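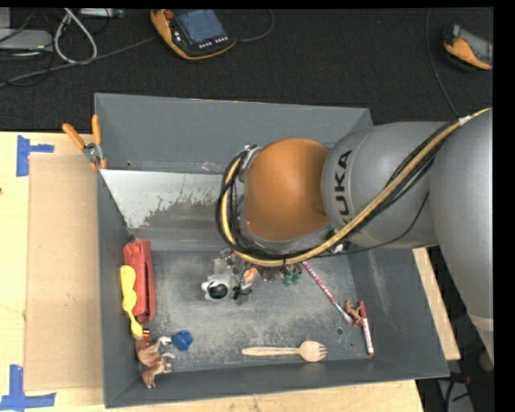
Okay, so my subject today is bins, and what happens to small stuff once it goes into one. I've run the returns room at Dolline for 12 years and I still lose things in containers I bought to stop losing things. Big gray metal bin, tall slanted walls, scuffed-up floor - you probably own one like it. Look where things end up. The long red pouch is over against the left wall, and there's a yellow plastic utensil lying on top of it. Edges collect stuff! Ours do the same, and people reach for the middle first.

(Pause. Ask who has a junk bin at work. Wait for hands, they're slow after lunch.)

When I started we had one deep bin per shelf and that was the whole system. Koen Dierckx came over from Boersma and asked me to find him a tape measure. I was in there up to the elbow for ages, and he was very polite about it. We did find it, under a bag of curtain hooks.

So, what we changed. First, soft things get their own bin. Pouches, cloths, anything fabric, because a fabric pouch will happily hide whatever slides under it. Second, long flat things like spatulas stand up in a tall pot. I fought Alper Ekinci on that one and he was right (he's in the second row, don't look at him).

Then the labels. We printed 57 of them and most were too clever. "Misc kitchen, small" - what is that? Now they say "spoons" or "string."

(Next part is the Cukudport shelves. Skip if we're past the half hour.)

The Cukudport shelves are shallower, so the bins stick out a little at the front. I was annoyed at first. Then I noticed I could see into them without pulling them down, and my shoulder thanked me. Nastell has the same shelves with shorter bins and they seem happy too, so try both if you can borrow some.

Homework for everybody: pick one bin, the worst one, and tip it out on a table. Only one! Bring me your weirdest find at the coffee break in September.

(Questions. Repeat them into the mic, the back row couldn't hear last time.)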